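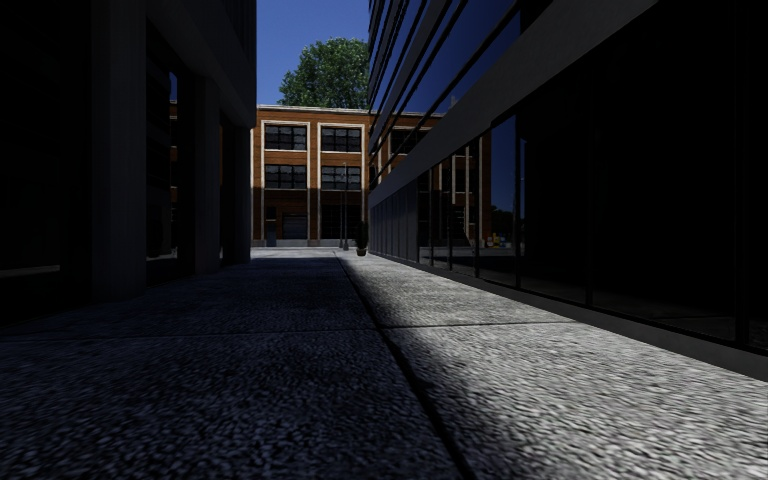
Teaching a planner when to wait

Fustora writes the software that decides how a small delivery vehicle gets down a pavement. Its planner is called Cordero, and it spends most of its life in a simulator the company built for itself, Borkura. The team works on the upper floor of an old print works in Dodthorpe, and when I visited, Ines Tranmer had the same city block open in two windows with a log scrolling beside them.

Tranmer has run the planning side since January. She took over a planner that was good at finding a route and bad at changing its mind.

"It would pick a path and stick to it, then stop dead if anything got in the way," she says. "You'd get a stop, a replan, a little movement, another stop. On paper each of those decisions was fine. If you were walking behind it you'd have hated it."

The block she uses most is plain enough: big slabs, a brick building across the end, glass down one side. Its value is in the things that upset perception. The paving is coarse and speckled, there are dark joints running through it, and half of it is in shadow.

"The edge of a shadow and the edge of a kerb can look alike to a classifier that's having a bad day," she says. "The old version slowed down at shadows. So we kept the shadows in and made that a test."

Glass is the other problem. A reflected brick wall can be read as a real one further off, and the planner will then try to leave room for it. Tranmer's answer was to stop Cordero acting on any single detection. Each obstacle now carries a confidence value and an age, and the cost of passing near it rises as the two go up. A reflection tends to flicker in and out as the viewpoint moves, so its age never gets very high – a person's does.

The test suite has 42 scenarios. With the start positions and seeds varied, a full pass comes to 3,036 runs, which the build machines do overnight. Anyone who changes the cost function has to wait for the result before merging.

"People grumble," Tranmer says. "I grumble. Last month I changed one weight before going home and came back to a planner that wouldn't go past a lamp post."

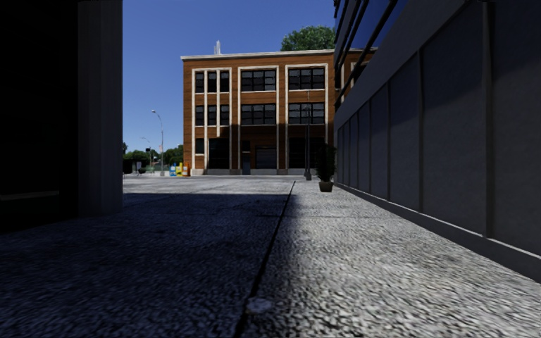

One integrator who has used Cordero through two releases told me that the overnight suite gives a false sense of safety, and that a planner tuned on one tidy block will learn the block. He would sooner see fewer runs and more places.

Tranmer agrees with part of it. "He's right about places. We have too few. I don't agree about cutting the runs, as the bugs I worry about turn up once in a few hundred." She says the next version of Borkura will load new street layouts without an engineer having to rebuild the collision map by hand, a job that takes her most of a day at present.

The hardest cases involve people on foot. Cordero predicts a walker's position a short way ahead and plans against that. The window is set at 700 milliseconds for anything crossing, after the team tried longer ones and found the vehicle giving way to people who were never coming near it.

"With a long window everybody is a threat," she says. "With a short one you're late. I'd like it to depend on how the person is moving, and we've got a branch that does that, but it isn't steady yet."
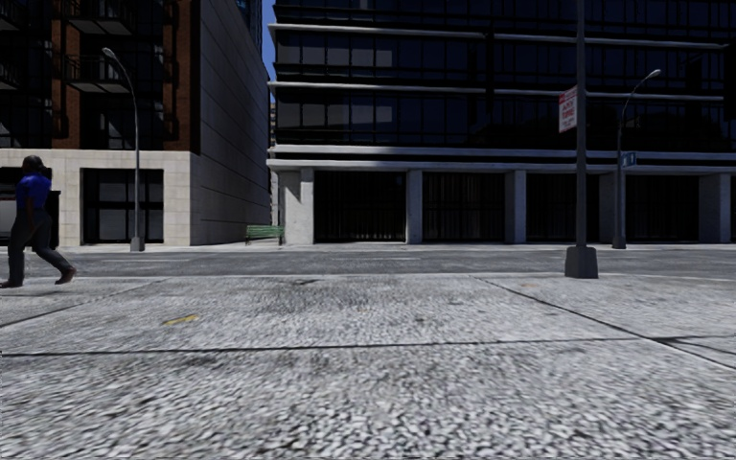 Araceli Llorente
Software correspondent

I asked what "isn't steady" meant. Tranmer opened a plot of commanded speed from the branch, and it looked like a saw blade. The prediction window was growing and shrinking on every cycle, and the controller underneath was following faithfully.

The fix she is trying is a limit on how fast the window may change. It smooths the speed, at the price of a slower response when a walker turns suddenly. She has added a separate check for that case which skips the planner altogether and brakes.

The tooling gets as much of her time as the planner. Every failed run in Borkura can be replayed from any point with a different build, and the two sets of candidate paths drawn over each other. She thinks this has found more faults than the pass rate has.

"The pass rate tells me to go and look," she says. "Then I sit and scrub back and forth until I see the cycle where it went wrong. It's usually earlier than you'd think."

The branch goes to review on 13th March. If the saw blade is still there, the fixed window stays in for another release.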